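## 5 软包装与袋类物品的示教操作

本章适用于使用手持夹爪进行的装袋、取出和整理类任务。硬质容器(盒、筐、抽屉)的操作见第 4 章。两章内容有冲突时,袋类任务以本章为准。

适用机型为 Petis 手持夹爪,左右手通用。Plimeden 工作站的任务单沿用旧编号,布袋类任务统一归在 596 号任务组下。

### 5.1 开始前的检查

1. 核对任务单。确认任务组编号、物品清单和起始状态(物品在袋外、半入袋或全部在袋内)。
2. 检查两把夹爪的指垫。指垫表面有翘边、裂口或明显油污时,先更换或擦净,再登记使用。
3. 空手开合扳机五次。开合过程应当连续,到底后能完全回位。有卡滞的夹爪挂黄牌,放回维修架,不得带入工位。
4. 检查连杆处的小零件和紧固件。发现松动时用随附的内六角扳手拧紧,不要用手指硬拧。
5. 清理台面。与任务无关的物品移到操作区以外;任务单注明“保留杂物”的,按注明的要求摆放,不要自行收拾。
6. 确认录制指示灯正常,存储余量不低于 53 GB。

> **注意:** 检查未完成时不得扣动录制键。未检查先录制的片段一律作废,补录也须从第 1 步重新开始。

### 5.2 布袋的摆放

布袋没有固定形状,起始状态差别很大。摆放时遵守以下规则:

1. 袋口朝上或朝向操作者。袋口完全压在袋身下面的,不作为起始状态。
2. 提手可以自然散开,但不得打结,也不得绕在夹爪或前臂上。
3. 允许布面有褶皱。不要在两次录制之间把袋子熨平、抖平或用夹子撑开。
4. 每完成一组,改变一次袋子的朝向和褶皱。连续两组的起始状态不应相同。
5. 袋子下方的垫板或纸张应平放,边角不翘起。垫板滑动时更换垫板,不要用胶带把袋子粘在台面上。

### 5.3 取放盒装物品

盒装物品是袋类任务中最常见的一种。盒角和盒面受力后容易凹陷,夹持力和接近方向须按下列步骤控制。

1. 双手各持一把夹爪,手腕放松,手指不得越过夹爪的护边。
2. 接近盒子之前把夹爪张开到略宽于夹持面的程度。张得过大容易带起旁边的布料。
3. 从盒子露出最多的一侧接近。有布料搭在盒面上时,先判断是否挡住夹持面:不挡的不用处理,挡住的由另一把夹爪拨开。
4. 指尖接近盒角时放慢速度。碰到盒角后不要继续下压,退回少许再调整角度。 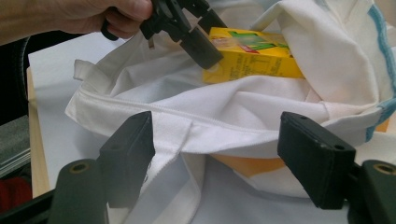
*图 5-2 夹爪接近半露于布袋中的黄色盒子*

5. 夹住盒子的两个相对面,保持片刻,确认没有夹入布料,再开始移动。
6. 取出时沿盒子的长边方向抽出,另一把夹爪压住或提住袋口。放入时顺序相反,盒子完全进入袋口后方可松开。
7. 松开后先竖直退出,再移向下一个物品。横向退出会勾住袋口缝线或提手。

> **注意:** 夹爪的螺纹嵌件和连杆缝隙容易挂住细线。发现线头被挂住时,停止动作,松开扳机,用空着的手取下。不得用力拉扯。

> **警告:** 两把夹爪同时在袋内操作时,指尖之间不得夹有手指。需要徒手整理袋内物品时,先把两把夹爪都放回台面。

### 5.4 动作规范

下列要求适用于本章全部步骤。复核人员按此判断片段是否合格。

- **速度。** 按平时收拾东西的速度做。不要为了画面清楚而刻意放慢,也不要赶时间。
- **停顿。** 动作之间可以有短暂停顿。停顿超过 5 秒的,在记录表“备注”栏写明原因。
- **失误。** 盒子滑落、夹空、袋口塌下都属于正常情况。物品仍在操作区内的,继续完成任务,不要中断录制。物品掉到地上的,结束该片段并标为“中止”。
- **徒手辅助。** 除 5.3 的线头处理和警告所述情况外,录制期间不得用手直接接触物品或袋子。发生徒手接触时,该片段标为“人工介入”,不得混入合格片段。
- **视野。** 头发、袖口和挂绳不得垂到夹爪前方。长袖应卷到或扎到手腕以上。

### 5.5 隐私与标识物

1. 操作区内不得出现写有姓名、住址、电话或账号的纸张。快递面单须整张撕除,只涂黑不算合格。
2. 商品包装可以保留原有印刷。药品、证件和银行卡类物品不得用作操作物品。
3. 在住宅内采集时,开始前须取得在场住户的书面同意。同意书存放在 Kiltstead 共享目录,不随片段上传。
4. 录制中有无关人员进入视野的,结束片段并在当天删除,记录表保留该行,状态填“已删”。

### 5.6 结束与登记

1. 松开录制键,等指示灯熄灭后再放下夹爪。
2. 把夹爪平放在托架上,指垫不接触台面。
3. 填写记录表:任务组、夹爪编号、物品种类、起始状态、结果。结果只填“完成”“中止”“人工介入”或“已删”。
4. 检查盒装物品。盒角压塌或盒面破损的,换下并放入回收箱,不再用于后续片段。
5. 用无绒布擦拭指垫。不要使用酒精以外的溶剂,Furtună 系列指垫接触丙酮后会发黏。
6. 上传完成并校验通过后,才可清空存储卡。

每组片段由 2 名复核人员分别查看,意见不一致时交 Chalerm Thaweesak 裁定。复核退回的片段在下一个星期三之前补录,逾期未补的从任务单中划去。

### 5.7 常见问题

| 现象 | 可能原因 | 处理 |
|---|---|---|
| 夹起盒子时带起袋口 | 指垫夹入布料 | 放下盒子,张开夹爪,重新接近 |
| 盒子在指垫间转动 | 夹持点偏离重心 | 向盒子中部移动夹持点 |
| 提手反复落入夹爪之间 | 提手位置靠近操作者 | 用一把夹爪把提手拨到袋身外侧 |
| 扳机松开后指尖不回位 | 连杆卡线或回位弹簧松脱 | 停用,挂黄牌,送维修架 |
| 片段开头缺失 | 指示灯亮起前已开始动作 | 等指示灯常亮后再动作,该片段重录 |

表中未列出的情况,在记录表背面写明现象和夹爪编号,交当班组长。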